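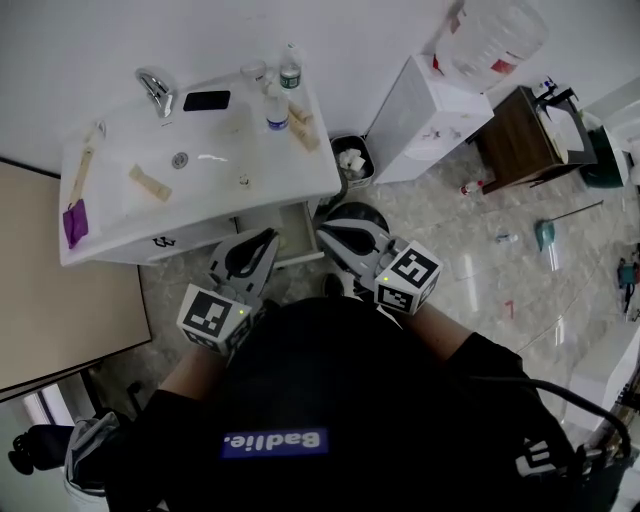 Both grippers at the sink, blocks still to sort.

Our robotics club has moved into the bathroom this month. Solveig Wikström wanted a task with a basin in it, so we are picking up wooden blocks by hand with the grippers and putting them back on the counter. I did 11 runs before lunch. The left one feels stiffer to me, though Seon-mi Ahn disagrees. The long stick is the hardest thing to get hold of. Ysaline Gilbert is checking the marker tracking tonight and we need four more runs for the November meeting.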